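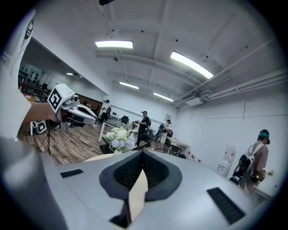

Misisari Capture Desk 2
Pose tracking and session software for hand-held grippers

Misisari Capture Desk is the software Ollthorpe supplies for recording manipulation work with hand-held grippers. It reads square fiducial markers, such as those on white cubes mounted on the tool, and estimates gripper pose for every video frame. The output is a single time-aligned file that can be passed to a planner or a training pipeline.

Several operators may record in the same room. Each marker cube is registered to a named tool before the session begins, and the software keeps the tracks separate when two grippers come into view together. Mirrored walls and glass can be masked during set-up – reflected markers are then excluded from the pose estimate.

What is included
Capture Desk licence for two workstations
Marker library with 1028 printable patterns
Brindia calibration module
Bolger export tool, with 19 preset robot arm profiles

Requirements
A wide-angle camera must be fixed to each gripper. Calibration is to be repeated whenever a camera or marker cube is removed or replaced.

Support
Licence holders receive updates each June. Enquiries regarding site licences, training and custom arm profiles should be directed to Oleksandra Kobzar, Product Manager, at the Ollthorpe service centre.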